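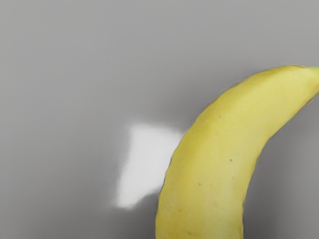

Why Do Bananas Change Color?

I buy green bananas on purpose. My little cousin Yhon thinks this is weird, and last November he asked me the best question: "Who paints them yellow?"

Well, the banana does it all by itself! Banana peels are full of a green stuff called chlorophyll (say it like this: KLOR-uh-fill). Leaves have it too. But there's yellow coloring hiding in the peel the whole time, and the green covers it up. When the fruit ripens, the green breaks down and the yellow gets its turn to show off.

So what gets it started? A gas! It's called ethylene (ETH-uh-leen), and you can't see it. The banana makes a tiny bit, that tiny bit tells the banana to ripen, and a ripening banana makes even more. It's like one kid yawning in class and then everybody's yawning. 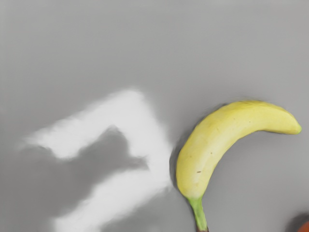
A yellow banana, with a ridge running along its peel.

Now for the yummy part. A green banana is packed with starch, the same kind of thing that's in potatoes. Bite into one and it tastes chalky (I tried it, yuck). As the days go by, the banana turns its starch into sugar, and it gets softer too. That's why my neighbor Mwanahawa Barasa saves her spottiest ones for banana bread. Brown spots mean extra sweet!

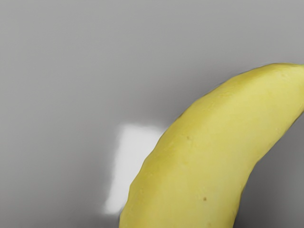

Ripening doesn't happen everywhere at once, and it doesn't happen in one big jump. I like to play detective with the peel before I eat the inside. A banana can be mostly yellow and still a little greenish, with a darker olive color down one side, so look all the way around before you decide what color yours is.

Want to try an experiment? You need 2 green bananas, a paper bag and an apple. Put one banana in the bag with the apple and fold the top over. Leave the other one out on the counter. Apples make ethylene too, and the bag keeps it close. Check them every morning and draw what you see. Which one do you think will win?
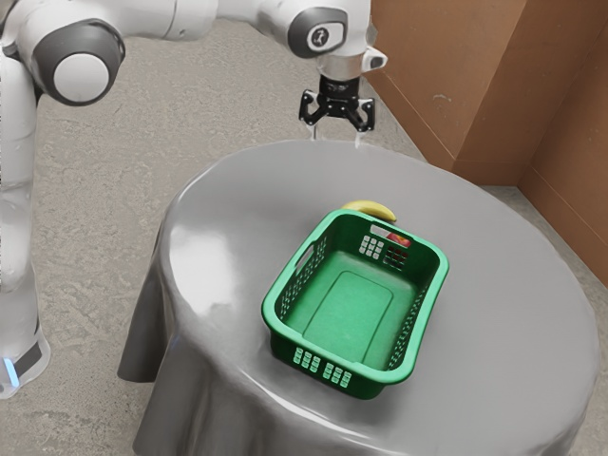 A round table and a white robotic arm.

Oh, and when you're finished, eat your experiment. I like mine sliced on toast with peanut butter.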